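Murnix coffee: simulated rollouts for a two-armed humanoid

Hi! This is the README for the coffee part of Murnix, my hobby project at Ellthorpe, the shared workshop where I rent a bench and a shelf (and, in July, a fan). I'm Tamara. I build the scenes and the training code, and Ese Obi helps me with the parts I'm bad at, mostly contact physics and deleting things.

The long plan is a real upper body on a real bench that can run a pod coffee machine. I have one arm printed and the other one in a box, so for now everything lives in simulation. If you came here for the hardware notes, they're in the folder called arms, and they're a mess.

What you get

900 episodes in total. Of those, 124 are held out for testing, and please leave them held out – I tuned nothing on them and I'd like it to stay that way. Each episode has joint positions for both arms, finger positions, object poses, and one fixed front view. The front view comes letterboxed, with black bands top and bottom. If you crop them, crop them the same way for training and testing. I once didn't, and lost a whole evening to it.

Every episode is labeled "done", "not done" or "weird". Ese wanted more labels. We compromised on a free text note, which is often blank.

The setup

One table in a plain gray room with a plank floor. The coffee machine goes on the left with its lid up and a cup already on the tray, and there's a second gray cup standing off by itself. The pod is red so I can find it fast when I scrub through a hundred clips in a row.
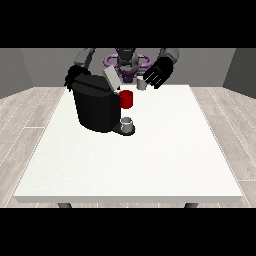
Front view, same as the other two: 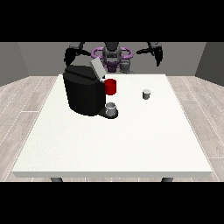
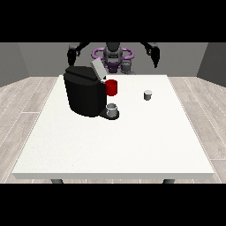 Pod poses are stored as the center of the cylinder, in the table frame, in meters. Left and right always mean the viewer's left and right in my notes, but the joint names follow the robot's own model file, so check before you mirror anything! I got that wrong in version 2 and had to regenerate the lot. You want version 3, and if your download has a file called poses_old in it, throw the whole thing out and grab it again.

Running it

Unzip everything next to the scripts folder, then run replay.py with an episode number. It plays the recorded joint positions back in the simulator and writes a small log. Add the flag --slow if you want to watch the fingers. My old laptop handles replay fine, but training on it was hopeless, so I run that overnight on the workshop desktop (thank you, Ellthorpe, for not asking about the power bill).

The conversion script that turns episodes into arrays is called standero, after nothing in particular. It needs a lot of memory because I load everything at once. I know. Patches very welcome.

Stuff that's still wrong

The pod sometimes sinks a little way into the machine's body on contact. Ese thinks the collision shape around the pod holder is too simple, and I think so too, I just haven't redone it.

There's no liquid. A "done" label says the pod ended up where I wanted it, and you shouldn't read anything about coffee into it.

Lighting never changes, so a policy trained only on this will probably be lost on a real bench with a window behind it. I have a branch named carnegie with random lights and table colors. It crashes a lot.

Using it

Do what you like with the data, hobby or otherwise. If you fix something, send it back to me or Ese with the episode number in the subject line. I read those in the evening, usually after nine.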